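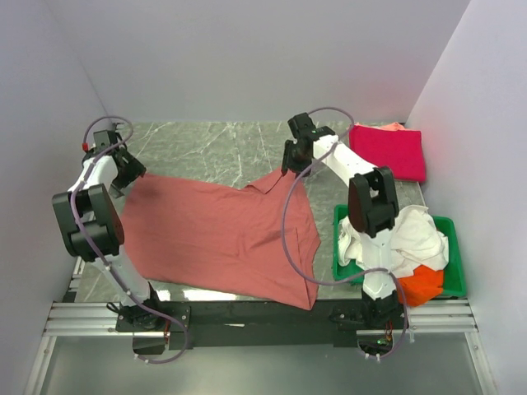 **For release 25/12/2023**

Putholm - Traden, the laundry and folding service, today opens its clothing drive for the new year. Target is 1000 garments. Last drive brought in 558, so yes, it's a jump.

What we want: T-shirts, mostly. Large sizes go first and we never have enough of them. Any color. Red and pink are fine, faded is fine, just no holes please.

Every shirt gets the same treatment. Laid out flat on the marble-patterned table, sideways, sleeves pulled out, creases smoothed before the first fold. Sleeves in, then hem to neck. Sounds fussy. It is fussy - but a shirt folded from a flat start stacks better and the shelters recieving them have told us so. 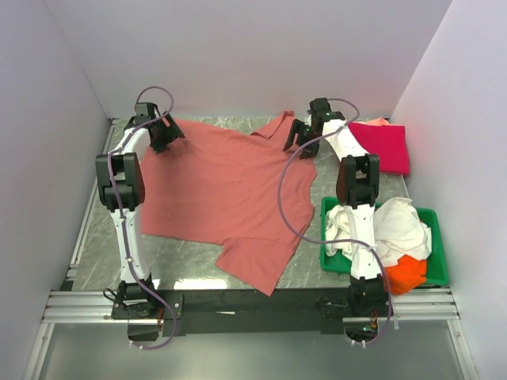 "People hand over a bag and think that's the end of it," said Yevhen Kravchuk, who runs the folding room. "Sleeves are where it goes wrong. Get the sleeves right and the rest takes no time."

Seams and hems get checked at the same stage. Loose stitching goes in the mending basket, everything else moves on to packing. Boxes are being supplied by Thiele, 800 of them, flat packed, delivery already confirmed.

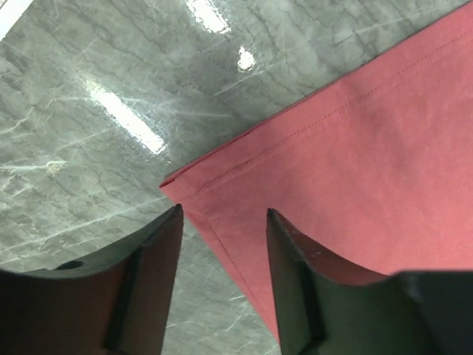 Drop off at the Traden front counter or at the Voltora store, side enterance. Bags should be tied and marked with the size if you know it. No coats this time, no shoes, no bedding. Clean clothes only.

Drive runs through to May. Press wanting to visit the folding room - mornings are best, ask for Yevhen Kravchuk at the counter.

ends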